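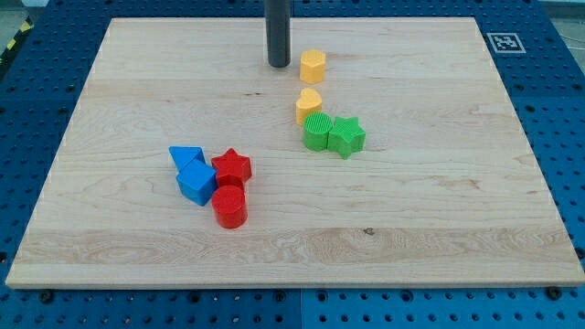
Block sorting, shape first or color first?
Stornport Robotics Club board > Summer project
July 2021

driketti_dad
OK so we're finally at the part where the arm has to decide what to grab next, and the kids are split right down the middle. Half of them want to sort by color (yellows together, greens together and so on), the other half want shape. I said I'd ask on the board, because if I pick a side I'll hear about it all the way home. The task sheet only says "sort the blocks into groups and explain your rule." Thoughts?

kanby_kate
Color! It's so much easier. You threshold on hue and you're basically done. My group had it going in one afternoon back in January, and that was with the terrible lights in the old room.

ryu_fan351
Disagree with Kate, sorry. Color is easy, sure, but then what have they learned? Heart vs pentagon in the same yellow is the interesting bit. Also if you go by shape the stars have to end up together, the red one and the green one, and the cylinders too, and that makes a nice check that the code isn't cheating off the color.

kanby_kate
Half your blocks don't have a partner if you go by shape though. Where does the heart go? In a group by itself? My kids would riot.

ryu_fan351
Yes, in a group by itself! Groups of one are allowed, read the sheet.

Naomi Rweyemamu
Hi all, I wrote the sheet. Groups of one are fine. What I'm looking for on the day is the explanation, and you get three tries at the sort with the best one counting. Please leave the tag at the corner of the table where it is, last year a team moved theirs and spent 5 meetings wondering why every grab landed to the left.

driketti_dad
That was us lol. Thanks Naomi.

A more practical question while you're here: when two blocks are touching, like the green star and the green cylinder right now, our code sees one big green blob and goes for the middle of it. Do we get to spread them out before the run?

Naomi Rweyemamu
No spreading, they start however the judge sets them down. I'd expect at least one touching pair.

kanby_kate
Ugh ok, I'll admit that's a point against color. Same-color neighbors are the worst for mine too. We ended up nudging the blob with the side of the fingers and then looking again. Slow, but it got through 6 runs without knocking anything off the board.

ryu_fan351
Try the edges on the top faces before you go nudging stuff. I can send you what we use, it's pretty short.

driketti_dad
Yes please! Will show the kids Thursday and let them fight it out.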